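스쿠타우(Skutau) 마구간용 체온 기록기 사용 후기

2018년 10월 22일

저는 한국에 온 지 오래된 외국인이고, 지금은 작은 승마장에서 말의 건강 관리를 맡고 있습니다. 한국어로 긴 글을 쓰는 것은 아직 어렵습니다. 그래도 이 제품에 대한 한국어 후기를 찾지 못했기 때문에 제가 써 보기로 했습니다. 문장이 조금 딱딱해도 이해해 주시기 바랍니다.

제가 산 것은 스쿠타우의 체온 기록기 세트입니다. 세트에는 손에 쥐는 측정기, 꼬리에 고정하는 집게와 줄, 충전 받침대, 그리고 말 이름을 적을 수 있는 색깔 고리가 들어 있습니다. 측정기는 직장 체온을 재는 방식이고, 잰 값은 기계 안에 저장됩니다. 나중에 컴퓨터에 연결하면 말마다 표로 볼 수 있습니다. 저장할 수 있는 기록은 963개입니다. 처음에는 이상한 숫자라고 생각했지만 설명서에도 그렇게 적혀 있습니다.

왜 이런 기계가 필요했는지 먼저 말씀드리겠습니다. 저희 승마장에는 말이 30마리 있습니다. 지난 5월에 다른 곳에서 온 말 한 마리가 열이 나고 콧물을 흘렸습니다. 수의사 선생님이 오셔서 검사를 하셨고, 결과가 나올 때까지 그 말을 따로 두고 모든 말의 체온을 아침과 저녁에 재라고 하셨습니다. 그때 우리는 보통 수은 체온계와 종이 공책을 사용했습니다. 공책은 비에 젖었고, 어떤 숫자는 3인지 8인지 읽을 수 없었습니다. 다행히 큰 병은 아니었습니다. 하지만 저는 그 공책을 수의사 선생님께 보여 드릴 때 많이 부끄러웠습니다.

기계의 첫인상은 좋았습니다. 무게가 가볍고 장갑을 낀 손으로도 단추를 누를 수 있습니다. 화면은 글자가 크고, 어두운 마방에서는 불이 들어옵니다. 측정은 보통 체온계보다 확실히 빠릅니다. 예민한 말에게는 이 차이가 아주 큽니다. 저희 암말 한 마리는 체온계를 싫어해서 항상 두 사람이 필요했는데, 이제는 저 혼자서도 잴 수 있습니다.

정확도도 확인해 보았습니다. 같은 말에게 기존 체온계와 이 기계를 차례로 사용해서 나흘 동안 비교했습니다. 차이가 거의 없었고, 차이가 있을 때에도 치료를 결정하는 데 문제가 될 정도는 아니었습니다. 물론 저는 수의사가 아니고 이것은 연구가 아닙니다. 열이 의심되면 저는 지금도 두 번 잽니다.
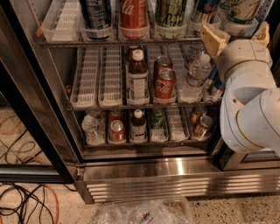 기록을 고르는 방법은 조금 불편합니다. 말을 선택하려면 위아래 단추로 이름 목록을 내려가야 합니다. 목록은 가나다순이 아니라 등록한 순서입니다. 그래서 저는 마방 순서대로 모든 말을 지우고 다시 등록했습니다. 새 말이 중간 마방에 들어오면 또 문제가 됩니다. 며칠 전에 31번째 말이 왔는데, 이 말은 입구 바로 옆에 있지만 목록에서는 맨 마지막에 있습니다. 한글 이름은 네 글자까지만 화면에 나옵니다. 저희 말 중에는 이름이 긴 말이 몇 마리 있어서 줄여서 적어야 했습니다.

소독에 대해서도 써야 할 것 같습니다. 전염병을 걱정해서 사는 기계이므로 저에게는 이것이 제일 중요한 점이었습니다. 측정하는 끝부분은 분리해서 소독액에 담글 수 있습니다. 그러나 몸통은 물에 담그면 안 되고 닦기만 해야 합니다. 몸통과 끝부분이 만나는 곳에 좁은 홈이 있는데, 여기에 윤활제가 들어가면 닦기가 어렵습니다. 저는 작은 솔을 따로 사서 사용합니다. 일회용 덮개도 팔지만 세트에 들어 있는 양이 적습니다. 그리고 격리한 말에게는 기계를 같이 쓰지 않는 것이 좋습니다. 저는 격리 마방에 옛날 체온계를 하나 놓아두었습니다.

다른 제품과도 비교하겠습니다. 전에 일하던 곳에서 원홀름(Wornholm) 제품을 사용한 적이 있습니다. 원홀름은 몸통까지 물로 씻을 수 있어서 위생에는 더 좋습니다. 대신 기록을 저장하는 기능이 없고 화면이 작습니다. 플레라흐(Plerach)의 제품은 제가 직접 써 보지 못했고 이웃 목장에서 잠깐 보기만 했습니다. 휴대전화로 바로 보낼 수 있다고 하는데, 저희 마구간은 신호가 약해서 저에게는 도움이 되지 않을 것 같습니다.

컴퓨터 프로그램은 단순합니다. 말마다 선으로 된 그림이 나오고, 평소보다 체온이 높은 날은 빨간색으로 표시됩니다. 기준 체온은 직접 바꿀 수 있습니다. 망아지는 어른 말보다 체온이 조금 높으므로 꼭 따로 설정하십시오. 저는 처음에 이것을 몰라서 건강한 망아지가 매일 빨간색으로 나왔습니다. 표를 인쇄할 수도 있는데, 인쇄하면 한글이 가끔 깨집니다. 수입하는 회사 퀸테로(Quintero)에 전화로 물어보았고, 다음 버전에서 고치겠다는 답을 들었습니다. 직원은 친절했습니다. 아직 새 버전은 나오지 않았습니다.

배터리는 저희처럼 아침저녁으로 사용해도 여러 날 갑니다. 충전 받침대는 밑이 미끄러워서 선반에서 한 번 떨어졌습니다. 기계는 고장 나지 않았고 받침대 모서리만 조금 깨졌습니다. 지금은 밑에 고무판을 깔았습니다.

별점을 준다면 다섯 개 중에서 4개입니다. 말이 두세 마리인 분에게는 보통 체온계와 깨끗한 공책으로 충분하다고 생각합니다. 말이 많고, 새로운 말이 자주 들어오고, 여러 사람이 번갈아 체온을 재는 곳이라면 살 만합니다. 사실 때는 일회용 덮개와 작은 솔을 같이 주문하십시오. 덮개는 따로 주문하면 배송비가 또 듭니다.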